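Pivbridge grasping cell

The Pivbridge grasping cell is a tabletop robot station in Altstead, used for handling trials with household objects. It was assembled in September and pairs a jointed arm with a multi-fingered hand. The work surface is covered in blue felt, with an aluminum rail along one side.

Maintenance follows a fixed schedule. The wrist joint is checked after every 800 grasps, and the finger zero positions are reset at the same time. A full calibration takes 43 minutes.

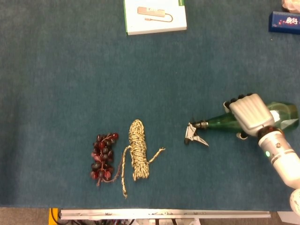 Smooth objects such as glass bottles are used to test grip after the fingertips are replaced. The object is held for 30 seconds and any slip is logged. Felt is brushed weekly and replaced when it begins to pill, as loose fibers collect in the finger joints. Cables under the table are inspected with the power off.

See also: Munberg hand; Zalewska calibration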